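Section 4: Setting Up the Plumano Tiered Snack Display

This section covers unpacking, assembling, placing and filling the Plumano three-step display stand, together with the cream serving tray supplied in the Sirer counter set. Read it through once before you start. If you bought the stand on its own, skip step 14.

4.1 Before You Begin

You will need a flat table or counter, a soft lint-free cloth, mild dish soap and lukewarm water. No tools are required.

The stand arrives with a thin protective film on both faces of every panel. The film is clear and easy to miss. Check each panel by running a fingernail along one corner. If the corner lifts, the film is still on.

CAUTION: Do not use glass cleaner, rubbing alcohol or any product containing ammonia on acrylic. These can cause fine cracks that can't be polished out.

Parts in the carton:

Stepped shelf body
Clear dividers
Rubber feet, self-adhesive, on a backing card
Cream serving tray (counter set only)
Spare label strips

Lay everything out on the packing blanket and check it against the list on the carton lid. If a part is missing, contact the dealer before assembling the rest. Opened sets can be exchanged within 30 days of delivery.

4.2 Assembling the Stand

1. Peel the film from the shelf body. Start at a corner and pull slowly, keeping the film low against the panel.

2. Turn the body upside down on the blanket and wipe the underside edges with a dry cloth.

3. Press a rubber foot onto each marked corner. Hold each one down firmly for a few seconds.

4. Leave the body upside down for 30 minutes so the adhesive can set.

5. Turn the body upright. Peel the film from the dividers and slide each one into its slot from above. It should drop to the bottom of the slot under its own weight.

NOTE: If a divider sticks halfway, take it out and look for a strip of film caught along the edge. Do not tap it down with a hammer or the handle of a knife.

6. Check that the stand does not rock. If it does, one of the feet is off its mark – peel it away and use a spare from the backing card.

4.3 Choosing a Position

7. Put the stand on a level surface at least 400 mm deep. A shallower counter leaves the front lip too close to the edge.

8. Keep it out of direct sun and away from coffee machines, toasters and heat lamps. Chocolate suffers long before the acrylic does.

9. Set the stand straight or at an angle, whichever suits the way people approach the table. A diagonal position works well where people reach in from two sides. Leave a hand's width clear in front of the lowest shelf.

NOTE: Do not slide a loaded stand. Unload it, lift it with both hands under the body and set it down in the new place.

4.4 Filling the Shelves

Fill from the bottom up. The lowest shelf steadies the stand and should carry the heavier items.

10. Lowest shelf: place wide cookie boxes flat, with the picture side up. Lidded cups also go here, standing upright at one end where they are easy to lift out.

11. Middle shelf: use this level for small and medium boxes. A box may lie flat or stand on end, but a tall one is easily knocked when someone reaches over it. Lay it down if it leans.

12. Top shelf: keep this for light, flat items such as candy bars. Lay them along the shelf so the wrapper ends do not hang over the step.

13. You may continue one kind of item onto the next shelf down. A staggered row of the same bar is easy to find from a distance. Turn the names to face the front once the shelves are full, as it wastes time to do this while loading.

14. Place the cream tray beside the stand with a small gap between them. Use it for loose, wrapped pieces or for items people have picked out. Fill it last.
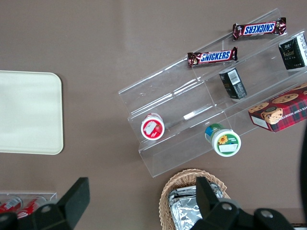
Fig. 4-3. Stand set at a diagonal with assorted snacks on the shelves. Tray at left, empty.

CAUTION: Do not put unwrapped food directly on the shelves. Use a liner or a separate dish.

Maximum load is printed on the underside of the body. Do not go by how much will fit – a full row of jars can exceed the limit with space left over.

4.5 Restocking

15. Move older stock to the front of each shelf and put new stock behind it. Check the dates on boxes as you go.

16. Replace any box with a crushed corner and any bar with a split wrapper.

17. If a shelf is running low, spread the remaining items out or close the gap with a divider. Pull the divider straight up, then drop it into the next slot.

18. Empty and wipe the tray at the end of the day.

4.6 Cleaning

19. Take everything off the shelves and remove the dividers.

20. Wash the stand and dividers by hand with lukewarm water and a little dish soap. Rinse, then blot dry with the soft cloth. Paper towels leave light scratches that show up under ceiling lights.

21. Wipe the tray with the same cloth and dry it before it goes back on the table.

22. Let the slots drain fully before refitting the dividers. Water trapped in a slot leaves a white line.

CAUTION: The stand and dividers are not dishwasher safe. Hot water will bow the shelves.

4.7 Common Problems

Shelves look cloudy after assembly. Film has been left on one face. Check both sides of each panel.

Items slide forward. The counter is not level, or dish soap has dried on the shelf. Check the counter first, then rinse and dry the shelf again.

Dividers feel loose. They are made with a little play and will move slightly. If one falls over when the shelf is empty, order replacement divider pack 109.

Rubber feet leave marks. Wipe the table with a damp cloth. On waxed or oiled wood, put a thin mat under the stand.

For storage between events, see Section 5.

Enriquez Table & Counter Supply, Wurncombe | Customer help desk: ext. 183 | Manual revised 05/09/2026 | All rights reserved | Back to top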